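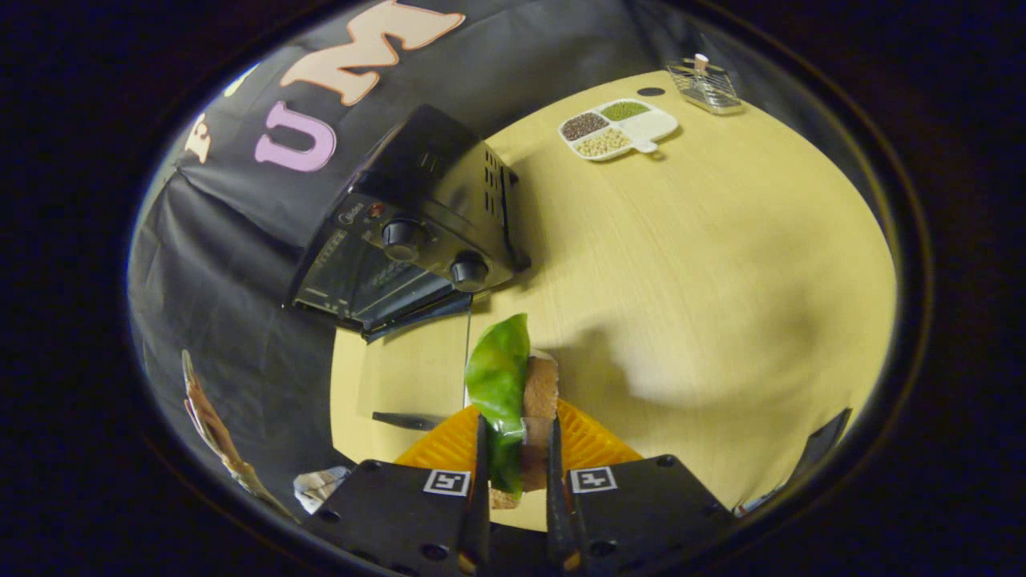

Teaching a machine to make lunch starts with soft things. Set the jaws to close slowly and stop early, as bread tears well before it slips. With the bread held upright and a lettuce leaf against one side, check that both stay put before you lift. Record 50 grasps, then change the loaf and record 50 more.

Our Brollness policy needed up to 2,000 of these before it could finish a sandwich at home. It still can't wipe the counter after. Save your runs to the Gristdale folder and move on to step 2.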